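Why Do We See Faces in Things?

Have you ever looked at a plug socket and thought it looked a bit shocked? Or spotted a grumpy old man in the bark of a tree? You're in very good company! People all over the world see faces in clouds, cars, taps, teapots and burnt toast. There's even a brilliant long word for it: pareidolia. Say it like this: parry-DOH-lee-a.

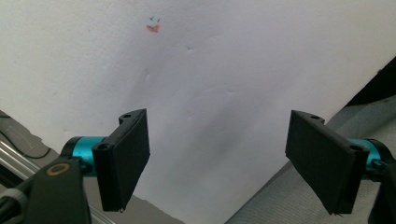 Words by Abla Shboul
Fact check: Walid Smadi
November 6, 2018

It takes hardly anything to make a face. Two little marks side by side and something underneath for a mouth, and your brain shouts "Face!" before you've had time to think. You don't need a nose, or ears, or hair. You don't even need a circle round the outside.

So what's going on in there? Light goes into your eyes and gets turned into signals, which zoom along to the back of your brain. Different parts of the brain then get to work on them. Some look for edges, some look for colours, and one patch near the bottom is especially keen on faces. It has a wonderful name, the fusiform face area, and it gets very busy when you look at your mum, your teacher or a photo of your cousin.

It can get busy for a cheese grater too, if the holes are in the right places!

Scientists think there's a good reason for this. Faces matter a lot to people. Even babies who are only a few hours old like to look at patterns that are arranged like a face, with more going on at the top than at the bottom. A baby needs to find the people who will feed it and keep it warm, so it helps to be quick at spotting them.
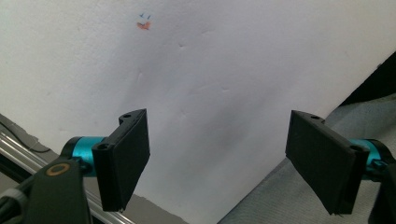 Being quick does mean making mistakes. Think about someone long ago walking through a dark forest. If they saw a face in the bushes and it was only leaves, no harm done. If they missed a real face — one with big teeth, perhaps — that could be very bad news. So a brain that sees too many faces is safer than one that sees too few.

We see feelings in these faces as well. Tilt two lines down towards the middle and you get an angry look. Tilt them the other way and it's sad or worried. Car headlights do this all the time. Have a look next time you walk past a row of parked cars and see which one is in the worst mood.

Monkeys seem to do it too! When rhesus monkeys were shown pictures of ordinary objects that happened to look like faces, they looked at them for longer than at other objects.

Try it yourself

Go on a face hunt at home or at school. Kitchens are great, and so are bathrooms — look at the taps! You could give each face a name. Ours at Trilell are called Gotside (a very cross coat hook) and Rizk, who lives on the back of a chair.

Then turn your favourite upside down, if it's safe to move, or draw it and turn the paper round. Is the face still there? Lots of people find it much harder to see.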